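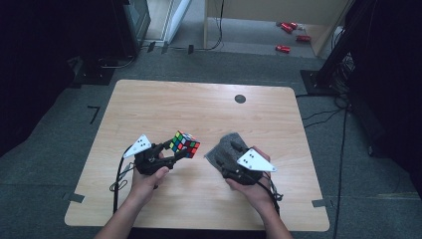 图:双手持夹爪对比测试,左侧夹爪夹持魔方。(Drillwood供图)

Drillwood公布手持夹爪对比测试首批结果,指垫选型基本敲定

2021/02/23 新闻稿 可即时发布

Drillwood今天公布手持夹爪平台Treltosia的首批对比测试结果。参测的是3种指尖结构、两种腕部相机安装方式,外加一套新的控制器固件。测试全部由人手持完成,没有上机械臂。上臂的部分放到下一阶段,合作方为Shevchuk。

先说结论。软衬指尖胜出,硬质平面指尖淘汰,第三种带齿的保留,只用于布料类物品。相机安装方式两种打平,暂不取舍。控制器新固件通过,下周起全部夹爪统一升级。

本轮共做有效抓取700次,其中魔方一项200次。物品清单里13种,有硬有软,有规则有不规则。每种物品先单手夹取,再左右手交接,最后放回桌面。操作员轮换,同一人不连续做两组。数据按左右手分开记录,因为左右两只夹爪的线缆走向不同,手感有差别,混在一起算会把问题盖住。上一轮就是这么吃的亏。

“以前我们选指尖靠感觉,谁用得顺手就听谁的。”Drillwood测试负责人Amra Vidmar说,“这次不行了。三种指尖用同一张桌子、同一套动作、同一份清单,做完再看数。有两个同事原来很坚持硬指尖,看完记录自己改了主意。”

测试为什么选魔方,外界问得比较多。尺寸固定,棱角分明,各家实验室都买得到,别人要复现也方便。更要紧的一点是它会转,夹力偏了,层与层之间就会错开,操作员一眼能看见,不用等传感器报数。硬质指尖的主要问题正出在这里:夹得紧,但受力集中,侧面一歪就错层。
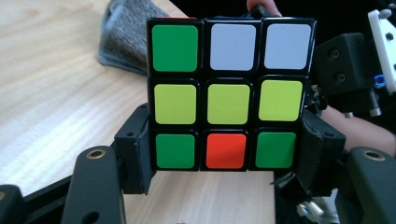 指垫的评判标准只有两条,夹得住,夹得正。为此测试组要求每次抓取都保留夹爪端相机的画面,事后逐条回看。合格的夹持大致是这个样子:两根黑色手指从左右两侧压住魔方靠下的位置,带软衬的内侧贴着棱边,整个一面正对外侧,三行色块都看得清,底边悬在桌面之上。色块看得清很重要,后续的姿态估计算法要靠它来核对。凡是手指挡住色块的,一律记为“夹住但不可用”,单独归类,不算失败也不算成功。这一类在硬质指尖组里出现得最多。

相机部分补充几句。方案A装得靠前,看得近,指尖细节好,但视野窄,物品一大就装不下。方案B靠后抬高,视野够了,夹爪本体占掉画面下方一块。两种方案各有人支持,测试组內部争了几次没争出结果,决定都留着,等上臂之后再定。支架接口已经统一,换装不用拆手指,一把内六角就够。

控制器方面,新固件主要改了两处。一是夹力曲线,起始段放缓,减少刚接触时的冲击。二是掉线之后的处理,旧版会直接松开,新版保持当前开度并提示操作员。第二条是Shevchuk方面提的要求,他们的产线上物品掉落代价比较高。固件的日志格式也做了调整,老版本的解析脚本不能直接用,需要的客户请联系技术支持索取新脚本。

Shevchuk自动化业务主管Imre Lengyel表示:“我们关心的不是单次成绩多漂亮,是换一个人来夹,结果差多少。Drillwood愿意把不同操作员的数据分开给我们看,好的坏的都在里头,这一点我们认可。”他同时提到,软衬材料的磨损速度还缺数据,希望在下一阶段补上。

Drillwood承认这一点。软衬用久了会塌,塌了夹力就要跟着调,目前的更换周期是按经验定的,还没有可靠的依据。磨损测试的方案正在写,计划跟上臂测试同步进行。带齿指尖在布料上的表现也只做了初步比较,样本偏少,本次不单独发布数字,请媒体朋友不要引用口头数据。

下一阶段安排如下。地点改到Udden测试场,机械臂由Shevchuk提供,夹爪和相机由Drillwood提供。先重做魔方和硬质物品两类,动作跟手持阶段保持一致,好做前后对照。然后再加双臂交接。完整报告预计6月发布,届时原始记录也会一并开放申请,申请表会放在Drillwood网站的下载页面。

软衬指尖即日起接受老客户换装预定,硬质指尖停止供货,库存配件继续维修使用到用完为止。已经下单硬质指尖还没发货的客户,销售会逐个联系,可以换也可以退。

关于Drillwood
Drillwood从事手持及机载夹爪、末端相机支架和配套控制器的研发与生产,主要客户为实验室和中小型自动化集成商。Treltosia是公司旗下的手持夹爪平台,手持与上臂两种用法共用同一套手指和接口。

媒体联络
Drillwood 新闻组
需要高清图片或者约采访Amra Vidmar的,请在来信标题里注明“Treltosia 测试”,我们会尽快的回复。

(完)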